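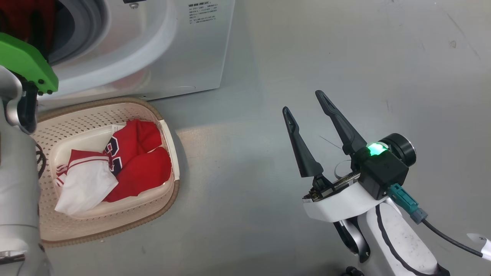

The laundry cell at Girkora, with one item in the drum and two in the basket.

Girkora opened its manipulation lab to outside visitors for an afternoon in July, and I went mainly for the software. The group builds its stack on Kiten, an in-house planner, with a separate perception layer called Cavance. Sigrun Midtbø, who leads the planning work, took us round.

The washing machine task runs on two arms. Each has its own gripper and its own controller, and a supervisor process arbitrates when both want the same volume of space. The front panel, the gasket and the floor are modelled as fixed geometry. The basket is not; its pose is estimated again before every pick.

Cavance segments cloth by colour and edge first, then proposes grasp points on folds. Strong print is a nuisance. A large numeral on a jersey gives sharp contours that the old detector took for garment boundaries, and striped trim did much the same. The current model was retrained on 1842 labelled views and Midtbø put the false splits at nearly a third of what they had been. Dark drum interiors remain the weak case, as depth returns thin out past the door ring.

Kiten plans in 3 stages: approach, contact, retreat. Contact at the gasket is run under force control with a low stiffness, so the rubber is allowed to push the gripper off its nominal path. If the deviation passes a set limit the arm retreats and the planner starts again from approach.

Oda Sjögren showed the log viewer, which I thought the best thing of the afternoon. It lines up joint torques, mask overlays and planner decisions on one time axis, and a failed run can be replayed against a newer build. They keep 234 such runs as a regression set – every merge has to get through it overnight.

Questions were mostly about cycle time, on which they gave no figure. I asked about cable routing in the collision model. Cables are padded as cylinders for now, and Söderlund is writing something better for the autumn release.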